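Soswood Technical Institute
Robot Software II: Perception and Control
Unit 6 handout - Perception at the Wrist
Revised 5/20/24. Prepared by Sanne Van Acker and Lindsay Rewi

6.1 Purpose of this unit

Units 1 through 5 treated the pose of an object as something supplied to the controller. In this unit, students build the software that supplies it. The task is processor handling on a server motherboard, and the sensor is the small camera mounted at the wrist. All exercises use the Kenness software stack already installed on the laboratory machines. Students should have completed the hand-eye calibration exercise from April before continuing.

6.2 Frames and notation

Four coordinate frames are used: base, wrist, camera and socket. The transform from wrist to camera is fixed and is read from the calibration file when the program starts. The transform from camera to socket is estimated again for each new image. Each image must be paired with the arm pose recorded at the same time stamp. An estimate paired with a pose more than 10 milliseconds old is to be discarded and logged.

6.3 Choosing features

The retention frame is the preferred reference for the socket pose. Its edges are straight, its size is known, and it does not move with respect to the board. The load plate and the retention lever are hinged parts and must not be used as fixed references. Their state is estimated separately, and the planner treats an open load plate as an obstacle. Memory slots give a good measure of rotation in the plane of the board - they are long and parallel - but a weak measure of position along their own length.

Reflections from bare metal remain the most common source of false edges. Printed text on the board may be used to confirm which way the board is facing. It should not be used for fine position.

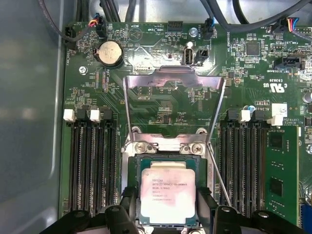
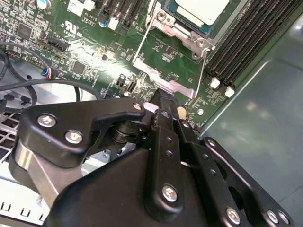
Figure 6.1. Two wrist camera views of the motherboard and the gripper. In the first, the load plate is raised; the second views the board at an oblique angle.

6.4 Masking the gripper

Parts of the gripper are present in the wrist view and must be removed before edges are extracted. A fixed mask is not sufficient, as the outline changes with finger opening. The Wendari module projects the gripper model into the image from the current joint values and returns a binary mask. Students are to widen this mask by three pixels before applying it. Any feature with less than half of its length visible after masking is dropped from the fit.

6.5 Pose estimation and control

The fit uses the robust method presented by Dr. Milošević in the guest lecture. It is limited to 300 iterations. If the limit is reached without convergence, the program must return a failure and not the last value.

The controller receives the socket pose and moves in two stages. The first is a planned move to a standoff position above the socket. The second is a slow approach in which the pose is updated with every accepted image. Should three images in a row be rejected, the arm is to stop and hold its position until an operator releases it.

6.6 Assignment

The recorded set for this unit contains 499 images. Of these, 339 are for development and the remainder are held back for grading. Each student will submit:

- the pose estimation source file
- a plot of position error against camera distance
- a log of all rejected images, with the reason for each
- a written discussion of two failures, one page at most

Work submitted without the rejection log will be returned ungraded. Questions on the calibration file should be directed to Lindsay Rewi, and questions on grading to Sanne Van Acker.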